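Opinion > Home Life > Reader Columns
November
By Araba Ametepe

I have 23 kinds of screws in my apartment and I couldn't tell you what most of them are for. My friend Tomos Wynne thinks this is a sickness. I think it's good sense, and I'm going to defend it!

We throw out small stuff way too fast. A button, a picture hook, the odd washer from a shelf kit - it goes in the trash, and a month later you're driving 40 minutes to the hardware store in Sedgwick to buy a pack of 200 when you wanted one. I've done that drive. I did it twice in one week, for the same hinge (don't ask).

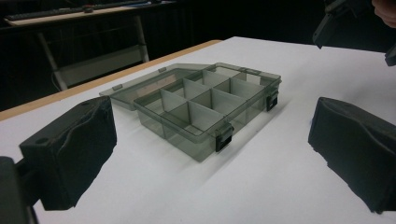 A divided box with the lid folded back.

Tomos says all this keeping is how people end up buried in junk, and okay, my aunt's garage proves him right. But a garage full of broken chairs takes over your life. Spare fuses take up a drawer! I do have rules. If it's bigger than my thumb it has to earn its place, and dead batteries go out the same day.

Last winter my neighbor Bradley Hulme lost a screw out of his glasses right before a night shift. Guess who had one. He wore them to work and I was unbearable for a week. So keep your buttons, and label them if you're the labeling type. I'm still working on that part.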